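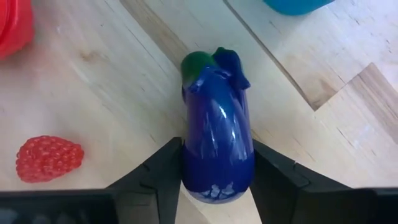 I own more plastic vegetables than real ones at the moment. The play kitchen moved in last October, and its groceries have been migrating through the house ever since. I have stepped on the corn. I have sat on the corn. The corn and I are not speaking.

The eggplant is my favorite, mainly for its refusal to look edible. It's blue. There's some violet in it if you're feeling generous, but mostly it's the blue of a bowling ball, with a shine on it that no eggplant at the Hornolthorpe market has ever managed. The cap is green on one side and navy on the other, as if the paint department had a disagreement and everyone went home.

Yesterday I decided the whole lot should live in one bin. I used the old Tedel crate from under the stairs, which holds everything except the pizza, and the pizza comes in 7 slices - I have never found the eighth and I no longer believe in it. Sorting took me 11 minutes. Unsorting took less.

House rules now: food stays off the stairs, nothing plastic goes in the real oven, and the eggplant is not to be served to guests with a straight face. I was handed it for dinner again tonight anyway. It came with a side of corn.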